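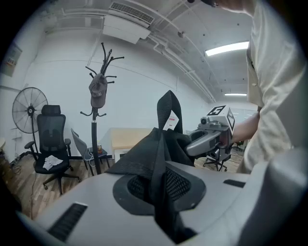
Black mesh item with small white label, office room.

February 19, 2021
Textile Care and Labeling Workshop, Rumelstead
Entry by Imtiaz Sivakumar

Subject: Legibility of printed care labels after repeated laundering, second series.

The second series was completed this morning. A total of 183 labels were received from Wedholm, of which 60 were assigned to the satin group and the remainder held in reserve. Each label in the group was stitched to a cotton carrier and washed with the standard powder. Carriers were dried flat overnight on the upper racks.

Legibility was graded by two readers working separately, under the north lamp, at normal reading distance. After 22 cycles the black print remained readable on all satin labels. The red print had weakened on the labels from the inner end of the roll, chiefly in the fiber content line. The wash symbols held up better than the words. Iraís Cuevas is of the opinion that the ribbon was running low when the end of the roll was printed, and has asked Wedholm for the print log.

The two readers disagreed on several labels where the lower line had curled under the stitching. These were pressed and read again. The second grades were entered in the record, and the first grades were struck through with initials. Colleagues are reminded that grades are not to be erased.

Drum 2 stopped during the final rinse on one run. The load was rinsed again by hand in the deep sink and marked accordingly on the sheet. The door gasket has been ordered from Cisneros. Until it is fitted, Drum 2 is not to be used for graded work.

Folded-edge labels from Redelov have not yet been started. They will be sewn along one short side only, as a loop fold takes up lint and the inner face cannot be read without opening it. The wash will be run for 25 cycles so that the results can be set beside those of the first series.

To do before March: relabel the reserve boxes, replace the bulb in the north lamp, and return the borrowed seam gauge to the sewing room.

Reserve labels are in the gray cabinet, second shelf. Key with I. Cuevas.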